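Home | Games | Event reports | Guild news | Forum

Flonduvine open studio day: what we saw of the Issa expansion

Last updated: Feb 25, 2026

Cleltetti opened its studio to players for a day in January, and our guild got two of the places. I went with Samira Mansour, who runs our healer roster. Cleltetti had 2,348 sign-ups for the day and drew names, so we were lucky to get in at all.

Sign-in was on the ground floor. They gave us a badge and a sheet with the schedule, and asked us to leave phones in a locker before going up to the work floor. Everything below from upstairs is from my notes.

The morning was a talk by Munther Nseir, who leads zone design. He showed the first third of Issa, the new desert coast. It is bigger than the two starting zones put together, and there is one waypoint where most of us would have put four. Someone asked if that would change. He said they had tested it with more and people stopped using the roads. Mounts are still not planned. He did say the ferry will run every three minutes, down from five in the last beta.

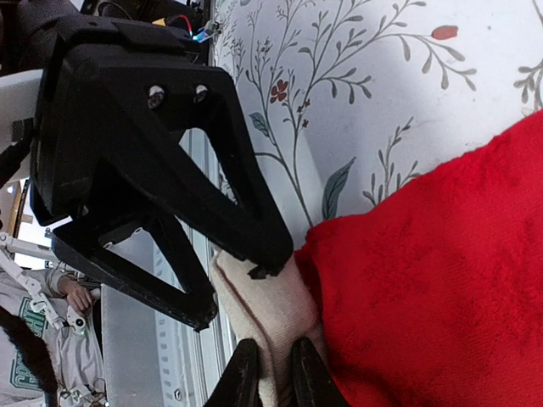

Black gripper, cream fabric and a botanical print.

After the talk we were split into groups for the play session. Ours had 40 minutes in a new dungeon called Flivinix. I played my usual guardian and Samira took the new tidecaller class, which she had only read about. We wiped twice on the second boss. He marks two players and you have to stand apart, but the marks are the same color as the tidecaller's healing circle, so our group kept running into the thing that kills you. We wrote this on the feedback card. So did the group before us, according to the staff member at our table, Kipchumba Kirui. He said the color is already changed in a newer build.

Other things I noted about the dungeon:

- Loot is personal. No rolling.
- The last door needs all five players to be near it. If someone disconnects you wait.
- Repair costs were off for the event, so I can't say anything about those.
- The dodge window feels shorter. I asked and was told it is the same. I still think it is shorter.

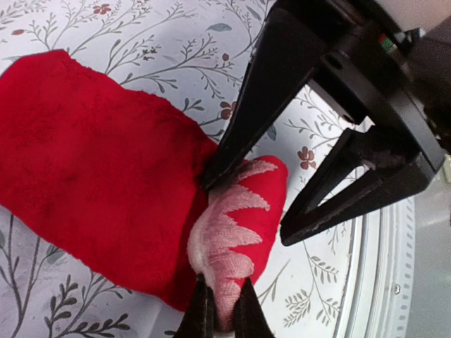
Lunch was sandwiches in the canteen, and then a question hour with Tymofii Tkachenko from the server team. This was the part I had come for. The last beta had queues all Saturday, and he went through why. Each world was set to hold 2,000 players, and the login service kept counting people who had already dropped out. Our world showed as full at 2,027 when far fewer were really in. The counter is fixed, and the cap for the next beta goes up to 3,670. He would not promise there would be no queue on the first evening.

Guild banks came up three times. They are coming, with logs, but after launch. Character names from beta are not reserved.

Samira asked about the trading post tax and got a short answer: it stays. She also asked about dye being locked to one character, and they said they were looking at it. We have heard that before.

We left at five. I have not written about the story preview because they asked us not to. If you have questions about Flivinix or the tidecaller, put them in the forum thread and Samira or I will answer what we can. Her notes on the tidecaller skills are longer than mine and she will post them there this week.

Posted by Jihad Chidiac
Filed under: Beta news, Event reports, Issa, Dungeons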